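Vondine Bin Picking Set — Class and Club Edition

Product code: VB-505
Supplied by: Obeidat Teaching Equipment, Drondgate
Suitable for: college robotics courses, after-hours clubs, competition teams
Availability: in stock, usually sent within 8 working days

Overview

The Vondine Bin Picking Set is a ready-made practical for students who have already learnt to move an arm from point to point and now need something harder. Two metal bins stand back to back. The arm takes objects from one and puts them into the other, and the students write the program that decides what to pick, where to hold it and how to get out again without hitting a wall.

The set was first put together for the robotics club at Tornthorpe College, which wanted a task that could run for a whole term and still leave room for the stronger teams to improve. It has since been changed twice. The current version has sloping bin walls, a larger mix of objects and a printed course book covering 14 sessions.

The set does not include a robot arm, a gripper or a controller. It is meant to be used with whatever arm you already have, provided it can reach the floor of both bins with the gripper pointing straight down. Please measure this before ordering.

What is in the box

Two sheet-metal bins, open top, sloping sides
Object pack, 21 pieces, mixed shapes and materials
Two bar clamps for fixing the bins to the bench
Course book (teacher's copy) and student sheets for copying
Score sheets for club and competition use
Wall card with the safety rules for the cell

The objects

The pack is a mixture of hard and soft things, chosen to cause different kinds of trouble. Blocks and short cylinders are where most teams begin. Squeeze bottles roll when they are touched off centre. Toys with odd outlines have good places to grip and bad ones, and the students have to find out which is which. Fabric items are the most difficult. They have no fixed shape, and a grasp point that was right on one attempt may be wrong on the next.
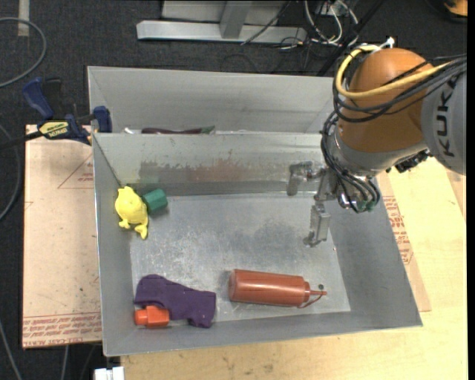
We suggest starting with four or five objects in the bin, spread out, and only adding more when a team can clear it three times running. A full bin on the first day mostly teaches people to press the stop button. Objects lying against a wall should be left until session six, where the course book deals with tilting the wrist and coming in from the side.

The bins will mark with use. Scratches and dull patches on the metal do no harm to the practical, and they make a useful test for any team working with a camera — a program tuned on a clean floor often mistakes a scuff for an edge.

How the sessions run

Each session is planned for a double period. The first part is spent at the desk with the student sheets and the second part at the arm. Groups of three work well: one at the keyboard, one with a hand on the stop button, one keeping the record. They change places at the end of each run.

Sessions one to five cover fixed positions, gripper opening, approach height and speed. Sessions six to ten bring in walls, soft objects and failed picks. The last four are given over to the team project, in which each group empties the first bin into the second under its own program and writes up what it changed and why.

Using the set for a competition

The score sheets follow the rules of the Tornthorpe open day. A team gets one point for each object moved and loses one for each object dropped outside the bins. Touching a wall with the gripper ends the run. Teams may rearrange nothing by hand once the arm is live. The rules are short and clubs are welcome to alter them.

Fitting

Clamp the bins to a firm bench or to each other before the arm is switched on. Keep cables clear of the moving parts through the full range of the program and check them again whenever the gripper is changed. If your arm came with a guard or fence, it stays in use. The set has no safety parts of its own and does not replace a risk assessment by the college.

Spares and extras

VB-505-B Single bin
VB-505-P Object pack, complete
VB-505-F Fabric items only
VB-505-C Bar clamp
VB-505-S Student sheets, printed

Single objects from the hard range can be bought separately. Please give the number on the object list at the back of the course book.

Delivery and returns

Delivery is free to schools and colleges on the mainland. The bins travel in one carton and the object pack in another, and they may arrive on different days. Unused sets can be returned within 21 days. Object packs that have been opened cannot be returned.

Page last updated April 22, 2023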